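Keep the cookery lessons

Valbona Vlachou

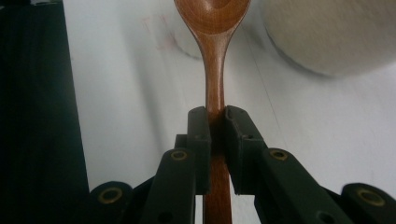 When the secondary school in Lornbridge put its new timetable out in September, cookery had gone from the first three years. Pupils who want it can choose it at 14, if enough of them do. Everyone else will leave without having cooked anything in a classroom. I think this is a mistake, and I think the reasons given for it are weak.

The first reason was money. The letter to parents said the kitchens cost more to run than an ordinary classroom. Of course they do. So do the science labs and the sports field, and the school has kept those. A teaching kitchen needs gas, ingredients, cleaning and a teacher who can watch a roomful of children with knives. The cost is real, but it was real ten years ago as well, and the school paid it because it thought the subject mattered. What has changed is the opinion of the subject.

The second reason was that children can learn to cook at home. Some can. I did, from a grandmother who never weighed anything and would not let me leave the kitchen until the pans were put away. But I taught cookery at the school in Eddale for years, and every autumn I met children of eleven who had never peeled a potato. Their parents were not lazy. Many worked shifts, and tea was whatever could be heated up by an older brother at half past five. If both parents learned nothing at school either, there is no one in the house to pass it on. Saying that this belongs at home leaves those children exactly where they are.

The third reason, which was put more politely, was that cookery is not a serious subject. I would ask anyone who believes this to make a white sauce for the first time with a bell due in 20 minutes. You have to read instructions in order. You have to weigh, divide and sometimes double. You have to notice when something is about to go wrong, turn the heat down and carry on. If you get it wrong you can taste it, which is a quicker form of marking than anything I ever did with a red pen.

I will admit that the subject was often taught badly. For a long stretch we had pupils designing pizza boxes. They drew logos, wrote surveys about toppings and spent one lesson in six near an oven. I remember a double period given over to the packaging of a cereal bar that was never made. If that is what people have in mind when they say cookery can go, I understand them. The answer is to teach it properly, and that means food cooked and eaten nearly every week.

The list of dishes doesn't need to be long. Soup, an omelette, a pot of rice that doesn't stick, a tomato sauce, a stew, a plain loaf and a tray of roast vegetables would do for a start. Someone who can make those can feed a household cheaply. They can also read a recipe and work out the rest. None of it needs clever equipment. Our kitchen at Eddale had 2 working ovens for a whole class in my last year, and we managed by cooking mostly on the hob and taking turns.

Ingredients are the harder problem. We used to ask children to bring their own, and the ones who forgot were very often the ones whose families couldn't afford it. They sat and watched, and they hated it. Gashi, the grocer on the corner, used to let us have onions and carrots at cost, and that helped more than any policy did. A school that wants to do this should buy the food itself. Some £500 a term would cover the basics for the youngest year, bought in bulk and kept simple. I have seen schools spend more than that on banners for the front gate.

The governors in Lornbridge say they will look at the timetable again next year. By then the kitchen may already have been turned into a computer room, and rooms like that don't get turned back. I would ask them to leave the sinks and cookers where they are until they have decided.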